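Review: Midea compact microwave, after 60 days in a small kitchen
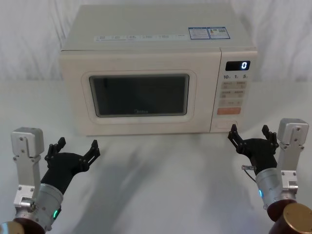

My test kitchen has 121 cm of usable counter, so depth mattered more to me than power. The Midea replaced an older Leltau that had developed a weak door latch. I bought it in September from Stankevičius at the regular price.

Heating was measured with a one-liter glass bowl of tap water, stirred before each reading. Results at full power were consistent from run to run. Lower settings work by cycling the magnetron on and off, and the cycle is long. Butter at the second-lowest setting tends to melt at the edges while the center stays firm. Shorter bursts with a pause between them gave a better result.

Defrosting is the weak point. The weight program assumes a flat, even block. Ground meat frozen in a thin slab thawed well; a thick round portion needed turning twice and still had a hard core. The manual covers this in one sentence.

Noise is moderate. The fan keeps running after the timer ends, and the end signal can't be turned off. I wanted 100 mm of clearance above the case, which ruled out my lower shelf – check this before ordering if you plan to put it under a cabinet.

Cleaning is simple. The turntable ring lifts out, and the interior coating has not stained so far, tomato sauce included. Crumbs do collect in the groove under the door.

Power cord: short. I run it to a wall outlet directly and would not use an extension.

Recommended for reheating and vegetables. For frequent defrosting, look at a larger inverter model.

Normunds Rimkutė
2024-10-10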